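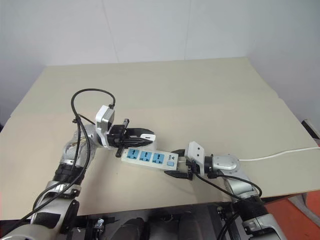

Posted by R. Tshabalala

Cord and power strip tips from the Groltmont open day

Groltmont opened its workshop in Faltdale to the public in December and I went for the afternoon session. Most visitors came for the robots. I did too, but I came home with a page of notes on cords, strips and cable ties, and I've used most of them in my own garage already.

The demonstration I stayed longest at had two arms working on a white power strip with three blue sockets, laid out on a bare stretch of tabletop. One gripper had hold of the end by the switch, where the cord comes out, and the other came down toward the opposite end. The group went up in batches of 16 and the whole turn took a few minutes. I went around twice.

Hold the strip, not the cord

Pushing a plug into a strip that lies free on a bench sends it sliding, and the usual fix is to grab whatever is closest, often the cord. Hold the body of the strip instead, at the cord end, and work with the other hand. Same thing for pulling a plug out: one hand on the strip, one on the plug, pull straight.

If you use the same strip in the same place every day, mount it. Most have keyhole slots on the back. To mark the screw positions, lay a piece of masking tape across the back, poke through at the narrow end of each slot, then move the tape to the wall and drill at the holes. Check that it's the right way around before drilling. Screws should stand out just enough for the strip to slide on snug. Unplug it before you do any of this.

Leave a loop at every joint

Look at the cables on the left arm. They go up in a tall arc over the wrist and come back down along the forearm, with a small black zip tie holding them near the joint. I asked the person running the table how much slack to leave. The answer was to move the joint as far as it will go in each direction, see where the cable pulls, and add a hand's width.

I did this with my swing-arm bench lamp, which had its cord tied tight at both elbows by me, some years ago. Cut the ties, fold the lamp out flat, fold it all the way up, then tie again on the straight sections only. It also works for a monitor arm or a sewing machine that lives on a lift shelf.

Zip ties

— Snug is enough. You should be able to slide the cord through with a little effort.
— Cut the tail flush with nippers. Scissors leave a point that will scratch your arm.
— For anything you'll move again within the year, use hook-and-loop strap. Gondden sells it by the roll and I paid for a roll on the way out. You can cut it to any length.
— Don't staple through or over a cord, ever.

Clear the bench before you bring out the job

Before each run the staff cleared the tabletop and set down only what was going to be handled. I don't keep my bench like that. I now have a dishpan on the shelf below, and everything on the bench goes in it before I start. It gets sorted at the end of the day, or the next day.

A light-colored top helps too. Small black screws show up on beige or white and vanish on my old brown one. An off-cut of shelf board laid on top does fine until you get around to painting.

Checking a strip you already own

Feel it after an hour's use. If the body or the plug is hot, stop using it. Look at the cord where it enters the strip, since that's where it gets bent. Any split, flattened spot or brown mark on the sockets and it goes out. Don't tape it.

Space heaters, toasters and the like go straight into the wall. So does the air compressor. Never plug one strip into another, and don't run the cord under a rug.

Write the month and year you bought it on the back with a paint marker. I found three strips in my garage that I couldn't date at all.

If you go

Parking at Groltmont is on the street side only, and the ramp is around the back by the loading door. The sheet on the door said more than 2,000 people had signed up over the season, so book the early afternoon. The talk in the front room is skippable if you've seen a robot arm before. Go straight through to the tables and stand on the left, where there's a rail to lean on. Questions are welcome between runs, and they will repeat a step if you ask.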